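Workshop Tips: Comparing Grippers Before You Buy One
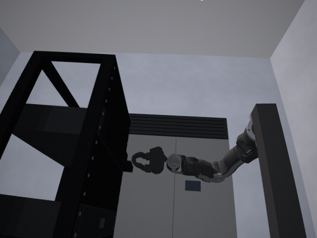 Blackburn, Apr 5, 2023

Picking a gripper for a shelf job is easier if you try the candidates in simulation first. We ran the Imetti and the Fikevov on the same arm model, reaching for the same rack, and kept notes. The tips below should help with a small shop setup too.

Model the room, even if you keep it plain. A ceiling, walls, the rack and the one big cabinet are enough. Leave out the bench clutter until the arm can make its basic moves.

Put the arm on a pillar of the right height. We wanted the forearm nearly level when the gripper came up to the rack. Our first pillar was too short and the elbow had to fold up to make the reach. Raising it fixed most of the bad paths.

Stop short before you grab. Set a waiting point with the fingers open and a small gap to the block, then close in slowly from there. If the arm can't hold that point cleanly, changing the gripper won't help.

Check the width of the gripper body as well as the fingers. Finger opening is the number everyone compares, but a bulky body will hit a shelf upright long before the fingers are a problem. The Fikevov has the wider opening of the two. The Imetti was easier to get in beside the post.

Watch the elbow. It's easy to stare at the fingers and miss the arm swinging through the cabinet behind it. Turn on collision checking for every link.

Run more tries than you think you need. We did 1,317 in all, moving the block a little each time. The Imetti missed 177 of them and the Fikevov missed fewer, though most of its misses were hits on the rack. A miss costs you a second try. A hit on a real rack can cost you a finger pad.

Use one controller for both grippers. We started with the Lavley controller on one and a homemade script on the other, and had to throw out 14 runs.

Lighten dark parts while you work. A black gripper next to a black rack is hard to judge on a laptop screen. Give the fingers a bright color for testing and change it back later.

Save the start position with each run. A folder full of results is no use if you can't set up the same reach again.

We plan to mount the Imetti on the shop arm in June and repeat 21 of the runs there, using the same block positions.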